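Sunday, January 23, 2005

**Flineck guest houses ask for a simpler room tax**

Owners of small guest houses in Flineck met on Thursday evening in the old school hall to speak about the new room tax, which the town wants to start in June. The hall was full and some people had to stand at the back near the coats.

Under the plan, every guest house will pay a fixed sum for each bedroom, and it makes no difference if somebody sleeps in it or not. The town says this is easier to check than the present system, where the owners write down each night in a green book and bring the book to the office at the end of the season. Many of the books come late, and last year 13 of them did not come at all.

The owners agree that the green book is old-fashioned, but they are afraid of the fixed sum. Teresa Bielecka, who has six bedrooms on the road to Skerard, told the meeting that her house is full in summer and almost without guests from November to the end of March.

"I heat the rooms in winter so that the walls stay dry," she said. "Now I must pay for heating and also pay tax for a bed in which there is no guest. I would like to pay for the nights I sell. This is fair for me and fair for the town."

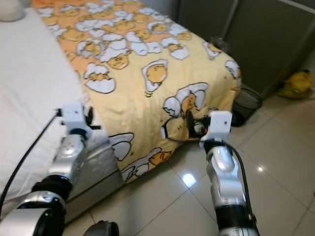 Her words received long applause. Another owner, Mr Dudek, asked why the big hotel by the lake will pay the same amount for one room as a family house where the bathroom is in the corridor. The official from the tax office answered that the size of the room was discussed in the autumn, but it was found too difficult to measure everything again. He promised to take the question back to his colleagues.

At present there are 24 registered guest houses in the town and in the villages which belong to it. Most of them have fewer than ten rooms. There are also families who let one room in the summer without any registration, and several speakers complained of this. They said that the honest houses will pay more and the others will continue as before. The official replied that letters were sent to these families before Christmas, and a few have already come to the office to fill in the form.

The money from the tax is meant for the path around the lake, which was damaged by the floods, and for a new bus stop in Trodeck, where visitors now wait in the rain. Nobody in the hall was against these works. The discussion was only about how the money should be collected, and at which time of the year.

Towards the end of the evening the owners decided to write a common letter to the mayor. In it they ask for a lower sum in the winter months, and for the possibility to pay in two parts. They also ask that a house which closes completely for the winter should not pay for that time, if the owner informs the office in writing before it closes.

The letter can be signed at the bakery in the market square and at the post office in Skerard until the end of next week. The town council will discuss the tax at its next open meeting, and guests are allowed to listen but not to speak. Owners who did not receive the printed plan can ask for a copy at the tax office, on the first floor, in the mornings only.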